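Bandura Toy Library opens a sorting room for its smallest borrowers

19/04/2026

The Bandura Toy Library has opened a new sorting room at its Adugna Street building, and families are already asking when they can come and see it. From this month, every ball, rattle, rope toy and stacking box that comes back from a loan will pass through the room before it goes out again.

The library started with 20 boxes of donated toys and a borrowed set of shelves. Today it lends to 200 families, and more than 600 items leave the building in a busy month. December was the busiest we have ever had, with bins of returned toys lined up along the hallway and parents stepping over them to reach the desk. We love being that popular, but we badly needed somewhere to put everything!

The new room has a white tiled floor that is easy to mop and dark green tables with a soft, felt-like cover, so a dropped block doesn't make everyone jump. Toys come in by the bin, mixed together just as families return them. Balls, bath ducks, wooden blocks and knotted ropes all travel in together, along with the light muslin cloths that so many parents now borrow for peekaboo and scarf play. 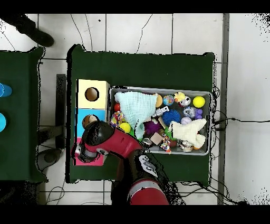
Sorting follows the way babies and toddlers play. Things to squeeze and roll go in one group, with spiky and knobby balls kept beside the smooth ones so that each bundle has a good mix of textures. Things to pull and chew go in another. The third group is for posting and hiding, and it is the one our borrowers get most excited about. A box with a round hole in it and a ball to push through can keep a one-year-old busy for a whole rainy morning.

"I could talk about stacking boxes all day," said Jaime Baptista, who runs the library. "You can build them up, knock them down, put a ball inside and go looking for it. My own kids wore out two sets. Now we can check every section and match it with its ball before it goes home with someone, and I'm so happy about that."

Toys that need mending will go to a repair shelf, and anything too worn to lend will be taken off the list. Cloths are washed after each loan and folded in with the next bundle. Families can still borrow single toys if they prefer, though the mixed bundles, called Jereck bags after the street market where the library held its first swap, remain the favorite by a long way.

The tables and shelving were paid for by a grant from Dedex, a local storage firm, along with money raised at the winter toy sale.

Families can borrow up to 3 bundles at a time. Membership is open to anyone with a child under five, and grandparents and home daycare providers are very welcome too. Donations of clean balls, blocks and cloths can be left at the front desk during opening hours. Please tie small pieces together in a bag so that sets stay complete.

For visits and interviews, contact Jaime Baptista at the Bandura Toy Library front desk.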